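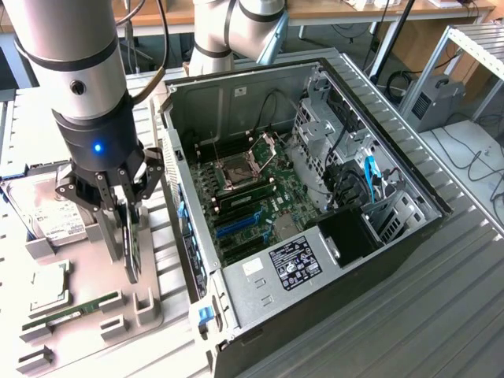

A tower on its side with the panel off.

Keeping the old computer a little longer

My desktop computer is 19 years old, and in October I had to decide if it would have one more year. I promised in the spring to write about it and then I did not, so I will try now.

The computer is a Lorov. I bought it when I came to this country and had one table, one chair and a mattress. It was the most expensive thing I owned, and I remember that I carried it up the stairs myself and did not let my neighbor touch the box. My first application letters were written on it, in an English which I would not like to see again. Later came the translations, the tax papers, and the recipes my aunt dictated to me on the phone.

It is not fast. It never was very fast, but now I can start it, go to the kitchen, fill the kettle, and come back before it asks for my password. I do not mind this so much. What I mind is the noise, a kind of low scratching which began last winter. At first I believed it was the radiator. I even had a man come to look at the radiator.

So I brought it to Werlow, the small repair shop behind the post office in Hakala. They looked at it for two days and gave me a paper with two numbers. To repair it would cost 295. To move all my files to a used machine, newer than mine, would cost 257, and the used machine was included. I read the paper on the bus and I felt almost insulted, like when a doctor tells you your age.

I think many people would find this an easy question. My nephew did. He said that for such a small difference I should take the newer one and stop thinking. But I am a person who wears shoes until the shoemaker shakes his head, and I needed to think for longer than he had patience for.

What made it harder is a program called Drostari. It is a dictionary program where you make your own word lists, and the company closed a long time ago. I have all my years of words in it. When I worked with a text about boats, I made a boat list. When I worked with a text about cheese, I made a cheese list, and in this one there are up to 1,000 words, which is too many words for cheese. The program runs only on old systems. On the used machine, the man at Werlow told me, it would probably not start at all. 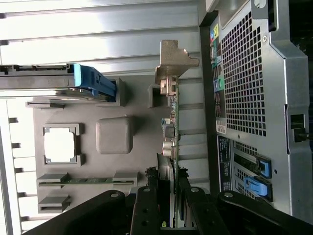

Inside a workstation, with the blue latch on the left.

I went home and tried to find out if a person can take the words out of Drostari. You can, but you have to do it one list at a time, and each list comes out with the letters ä and ö changed into small question marks. For my work this is a serious thing. I sat three evenings with it and repaired the letters by hand.

I must say, these three evenings were good. I had not read my own lists for years, I only searched in them. When you read them from the beginning you see what you did not know then. In the first list I wrote down "although." I wrote down "to borrow" and "to lend" with a drawing of arrows made from signs on the keyboard, and I still need that drawing sometimes. There is a note beside "fond of" which says only: ask Ulla.

Ulla is Ulla Partanen, and I did ask her, I suppose, because in the next list it has an explanation. We shared an office then. She corrected my letters with a green pen, never red - she said red was for invoices. I telephoned her after I found the note and we talked until her soup was burned.

This is the part I wanted to say something about, and I am not sure I can say it well. People tell me that old machines are bad because they are slow and they use too much electricity, and this is probably right. I have no argument against it. But when you change to a new one, somebody must decide what comes with you, and usually you decide it in a hurry in a shop, while the man is waiting and another customer stands behind you. Do you want the pictures? Yes. The documents? Yes. Anything else? And then you say no.

I said no once, with the computer before this one. What I lost was a folder of letters from my first year of studies. I noticed it four months later.

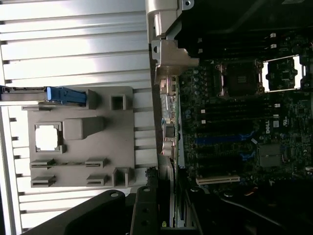 Csenge Sárközi wrote to me after I mentioned the matter in my last post, and her opinion is the opposite of mine. She thinks one should lose a folder now and then. In her view we all keep so much that we never look at any of it, and she has deleted her old mail every New Year for a long time and has missed one single message, which was a receipt. She also says that my cheese list proves her point more than mine.

I have thought about her letter quite a lot. It is true that I had not opened most of the lists. It is also true that I would have been content without them if the scratching noise had not started. I answered her that a cellar is also a place you do not visit often, and she answered that her cellar is empty and she likes it very much this way.

Maybe it depends on how many times a person has moved. I have moved with two suitcases, and after that you either learn to travel light or you begin to hold on to everything. My sister moved with the same suitcases and she became like Csenge. 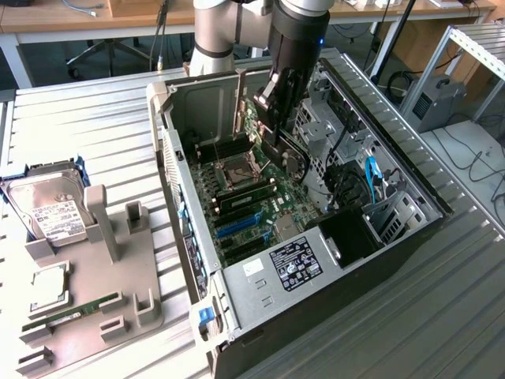 In the end I did both things, in a way. I took the used machine, and the old Lorov came home with me also, without repair. It stands under the window and I start it only when I need Drostari, perhaps twice in a month. The noise is still there but for half an hour I can bear it. The lists with repaired letters are on the new one, as a plain file, which any program can read.

My nephew says now I have two computers and have saved no money and no space. He is good with numbers.

I have also begun to print. Only the first list, the one with "although," because it is short, and I keep it in the kitchen drawer with the warranty for the stove. If some of you know a better way to get ä and ö out of Drostari, please write to me. I have still the boat list to do, and the one about insurance, which I am not looking forward to.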